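Putting Blocks and Small Toys Away So They Stay Away

Most block sets end up in one of two places: the box they came in, which splits at the corners within a year, or a big toy chest where they sink to the bottom. Neither works well. Small solid toys are easy to store if you give them a shallow container, a clear surface to sort on, and a fixed place on the shelf.

Start with the surface

Sort on a table, not on the floor. A carpet hides small pieces and a rug with a pattern hides them even better. A plain light-colored tabletop is best. Dark pieces show up right away and you can see when you are done. If your table is dark or has a strong grain, lay an old white sheet over it and tape the corners underneath.

Clear everything else off first. Cups, mail and crayons all find their way into the bin if they are within reach.

Choose the bin

A rectangular bin with an open top is the one to get. Round tubs waste shelf space and the blocks never lie flat in them. Look for these things when you buy:

Rounded inside corners. Crumbs and dust wipe out of them with one pass of a cloth. Square corners need a toothbrush.

A raised rim. It gives you something to hold when you slide the bin off a shelf, and it stiffens the sides.

A plain pale color. White or off-white plastic makes it easy to see what is at the bottom. I have used the clear kind too, but it scratches and turns cloudy.

No lid, or a lid you are willing to throw away. Children do not put lids back on. I kept a stack of Plaltia lids on top of the closet for two years before I admitted this.

The bin should be low enough that a child can see in while standing beside it. If they have to tip it over to find a piece, you will be sorting again by dinner.

Wash before you sort

Plastic blocks can go in a sink of warm water with a squirt of dish soap. Leave them for ten minutes, swish, rinse, and spread them on a towel. Painted wooden blocks should not be soaked. Wipe them with a damp cloth, a few at a time, and stand them on end to dry so air gets to both faces. Put nothing back in a bin until it is dry all the way through. A closed closet and a damp block will give you a sour smell that takes weeks to get rid of.

For crayon marks, use a little baking soda on a wet cloth. For sticker glue, cooking oil left on for five minutes and then washed off with soap.

Sort by shape before color

People like to sort by color first because it looks nice. It makes cleanup slower. Two-colored pieces have no obvious home, and close shades start arguments. Sort by shape and size, then stop. If you have a very large set, split each shape into two bins and leave it there.

Work with a few pieces at a time, and leave space between them on the table. Pick up one piece, set it down inside the bin, and go on to the next. 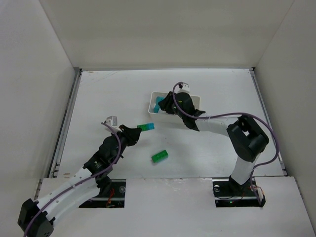

Begin at one end of the bin and fill toward the other. Long blocks can stand up along the inside wall, which leaves the floor of the bin free for the flat ones. Lay rectangular blocks the same way around. It takes a little longer the first time, but a bin filled this way holds noticeably more than one where everything was tossed in.

Leave the top inch empty. A bin filled to the rim spills when it is carried, and there is no room for the piece you find under the couch on Tuesday.

Labels

A reader, Henk Visser, wrote to suggest tracing one block on paper and taping the outline to the front of the bin. I tried it and have kept doing it. Children who can't read yet can match the outline. Cover the paper with wide clear tape, and run the tape past the edges on all sides or it will peel.

Where the bins go

Heavy blocks belong on the lowest shelf. Lighter pieces can go on the second one. I measured the low shelf in our hallway at 29 inches wide, and it takes two bins side by side with room for a hand between them. Measure your own shelf before you buy, and measure the bin at the rim, where it is widest. The size on the store tag is often taken at the base.

If the bins slide when the children pull at them, put a strip of rubber shelf liner under each one.

Stray pieces

Keep one small dish somewhere central for pieces that turn up during the day. Ours sits on the kitchen windowsill. Empty it into the right bins once a week. Anything that doesn't belong to a set you still own goes in the donation bag.

Cracked plastic blocks should be thrown out. Wooden ones with a rough edge can be saved with fine sandpaper - go with the grain, then wipe off the dust before they go back in.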